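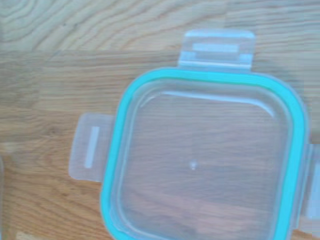
## 투명한 뚜껑을 집을 수 있느냐고 먼저 물어야 한다

주방용 로봇 팔 서비스를 고를 때 나는 밀폐용기 뚜껑부터 본다. 투명 플라스틱에 청록색 패킹이 둘러져 있고 옆으로 잠금 날개가 달린 종류다. 집집마다 서랍에 몇 개씩 있고 값도 싸다. 그런데 로봇의 손목 카메라로 보면 꽤 까다로운 물건이다. 가운데는 투명해서 나뭇결이 그대로 비치고, 날개는 뿌옇고, 확실하게 색이 있는 부분은 패킹 한 줄뿐이다. 카메라가 믿을 만한 단서가 그 띠 하나라고 생각하면 된다.

Rusano가 내놓은 Stoveck은 주방 정리 작업을 로봇 팔에 맡기는 대여 서비스다. 팔과 그리퍼, 손목 카메라, 고정 카메라, 받침대, 제어 소프트웨어를 한 묶음으로 빌려준다. 고객은 주로 공유 주방, 급식 설비 업체, 조리 기기를 개발하는 작은 회사들이다. 나는 설비 도입을 검토하는 일을 하면서 이 서비스의 60일 평가 계약을 지켜보았다. 결론부터 적으면 Stoveck은 빌려 볼 만하다. 다만 지금의 판매 방식에는 동의하지 않는다.

## 품목 표가 말해 주지 않는 것

Stoveck의 안내 자료에는 지원 품목이 6개 군으로 나뉘어 있다. 컵, 접시, 그릇, 수저, 밀폐용기, 조리 도구다. 밀폐용기 칸에는 '지원'이라고만 적혀 있다. 본체와 뚜껑을 따로 적지 않았고, 유리와 플라스틱도 구분하지 않았다.

현장에서는 이 구분이 거의 전부다. 유리 본체는 무게가 있어 웬만큼 건드려도 제자리에 있다. 벽이 서 있으니 손가락이 들어갈 곳도 분명하다. 뚜껑은 납작하고 가벼워서 상판에 붙은 것처럼 놓인다. 손가락이 조금만 높게 내려오면 헛집고, 조금만 낮으면 상판을 누른다. 날개가 펼쳐져 있으면 어디를 잡을지도 정해야 한다. 경첩이 얇은 날개를 잡고 들어 올리는 방식은 용기 수명에 좋을 리가 없다.

담당 영업사원에게 이 점을 물었더니 뚜껑도 밀폐용기에 포함된다고 했다. 포함되는 것은 맞다. 내가 알고 싶었던 것은 어떤 자세로 놓인 뚜껑을 몇 번 중 몇 번 집느냐였고, 그 표는 받지 못했다. 경쟁 제품인 Liew의 자료는 디자인이 투박하고 품목도 적지만 투명한 물체와 반투명한 물체를 별도 줄로 떼어 놓고 조건을 달아 두었다. 품목이 적어도 나는 이쪽 자료를 더 신뢰한다. 안 되는 것을 적어 둔 자료로는 작업 계획을 짤 수 있다.

## 설치는 생각보다 낫다

설치 쪽은 칭찬할 것이 있다. 설명서가 40쪽인데 순서대로 따라가면 막히는 곳이 적다. 카메라 보정은 한 번에 15분이 걸린다. 보정판을 놓는 위치가 그림으로 나와 있고, 잘못 놓으면 소프트웨어가 바로 멈추고 알려 준다. 예전에 검토했던 다른 제품은 보정이 틀려도 끝까지 진행된 뒤에 집기 동작이 어긋나서야 문제를 알 수 있었다. 그에 비하면 큰 차이다.

아쉬운 것은 보정을 언제 다시 해야 하는지에 대한 기준이다. 설명서는 '받침대를 옮긴 경우'라고만 적었다. 주방에서는 받침대를 옮기지 않아도 누가 기대거나 청소하다 밀 수 있다. 아침마다 15분을 쓰는 곳과 일주일에 한 번 쓰는 곳은 운영비가 다르다. 이 부분은 Rusano가 권장 주기를 숫자로 적어 주어야 한다.

## 시연용 테이블과 진짜 주방

로봇 서비스의 홍보물은 대개 깨끗한 흰 테이블에서 찍는다. 물건 하나, 팔 하나, 고른 조명이다. 그 조건에서 잘되는 것은 검토자에게 별 정보가 되지 못한다. 창이 있고 블라인드가 있고 설거지거리가 있는 곳에서 되느냐가 계약 여부를 가른다. 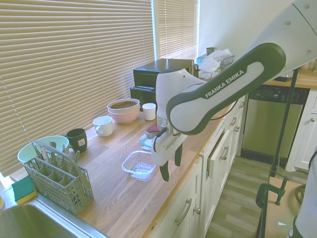 *나무 조리대 위의 Franka Emika 팔. 그리퍼 가까이에 직사각형 유리 용기가 있고 왼쪽으로 수저통과 컵, 그릇이 놓여 있다.*

이 정도가 내가 생각하는 최소한의 시험 환경이다. 조리대에 회색 수저통이 있고 민트색 볼과 짙은 녹색 머그가 있고, 겹쳐 둔 그릇에는 갈색 찌꺼기가 남아 있다. 구석에는 토스터 오븐이 자리를 차지한다. 싱크대 옆에는 수세미가 있다. 사람이 쓰는 주방은 대체로 이렇고, 정리 서비스를 팔려면 정리가 안 된 곳에서 성능을 말해야 한다.

특히 나무 상판을 권한다. 무늬가 짙은 나무는 투명한 물건 밑에서 그대로 비치기 때문에 인식 소프트웨어에 부담이 된다. 널의 이음선이 물건 가까이 지나가면 그 선을 가장자리로 착각할 여지도 있다. 흰 테이블에서만 시연하는 업체가 있으면 나무 도마라도 하나 깔아 달라고 하는 것이 좋다. 거절하면 그것도 참고가 된다.

팔이 움직이는 공간도 따져야 한다. 창가 조리대는 한쪽이 막혀 있고, 수저통처럼 위로 솟은 물건이 있으면 낮게 옆으로 지나갈 수 없다. Stoveck은 고정 카메라로 주변 물건의 높이를 잡아 경로를 위로 돌린다. 이 기능은 쓸 만하다. 대신 동작이 느려지는데, 나는 느린 쪽에 불만이 없다. 컵을 넘어뜨리는 빠른 팔은 주방에 둘 수 없다.

## 요금에 대한 생각

요금은 월 기본료에 Gallura라는 학습 서비스 이용료가 붙는 구조다. 지원 품목에 없는 물건을 집게 하려면 사용자가 동작을 몇 차례 보여 주고, 그 자료를 Gallura로 보내 새 동작을 받는다. 품목 하나를 추가할 때마다 비용이 나간다.

이 방식 자체는 이해한다. 주방마다 쓰는 물건이 다르고 업체가 전부 미리 준비할 수는 없다. 문제는 경계다. 안내 자료에 '지원'이라고 적힌 밀폐용기의 뚜껑이 잘 안 집힐 때, 그것을 고치는 비용은 누가 내는가. 평가 계약서에는 '품목의 변형'은 추가 학습 대상이라고 되어 있다. 그렇게 읽으면 패킹 색이 다르거나 날개가 펼쳐진 뚜껑도 변형이 될 수 있다. 사용자에게 불리한 문구다.

나는 다음과 같이 고치는 것이 맞다고 본다.

- 지원 품목은 재질과 투명도까지 나누어 적는다.
- 지원 품목의 성공률이 약속한 값에 못 미치면 추가 학습은 무상으로 한다.
- 사용자가 보낸 동작 자료를 다른 고객의 제품 개선에 쓸 경우 요금에서 그만큼 뺀다.

세 번째 항목에는 반대가 있을 것이다. 업체는 자료가 모일수록 모든 고객이 혜택을 본다고 말한다. 틀린 말은 아니다. 그래도 동작을 보여 주는 데 드는 시간은 고객 직원의 근무 시간이고, 지금은 그 시간이 어디에도 계산되지 않는다.

## 누구에게 권하는가

조리 기기나 용기를 만드는 회사라면 Stoveck을 빌려 볼 이유가 있다. 자기 제품이 로봇 손에 잡히기 쉬운 모양인지 확인하는 용도로는 지금 수준으로도 충분하다. 용기 업체라면 뚜껑 가장자리의 모양과 패킹 색을 정할 때 참고할 자료가 나온다.

공유 주방이나 급식 현장에서 설거지 뒤 정리를 맡기려는 곳에는 아직 권하지 않는다. 팔의 성능 때문에 하는 말은 아니다. 무엇을 얼마나 해내는지 적은 표가 없는 상태에서는 인력을 어떻게 배치할지 정할 수 없다. 사람이 옆에 서 있어야 한다면 그 사람의 인건비까지 합쳐서 비교해야 하고, 그 계산에서 Stoveck은 불리하다.

평가 계약을 맺을 곳에는 한 가지만 부탁한다. 첫 주에 쉬운 컵과 접시를 돌리며 시간을 보내지 말고 자기 서랍에서 투명한 뚜껑을 꺼내 상판에 놓아 보기 바란다. 바로 놓고, 뒤집어 놓고, 날개를 편 채로도 놓아 본다. 창으로 볕이 드는 시간과 저녁에 조명을 켠 시간을 나누어 기록한다. 60일은 길어 보여도 설치와 보정, 직원 교육을 빼면 시험에 쓸 날이 많지 않다. 기록 양식은 Rusano가 주는 것을 쓰지 말고 직접 만드는 편이 낫다. 업체 양식에는 실패 원인을 적는 칸이 없다.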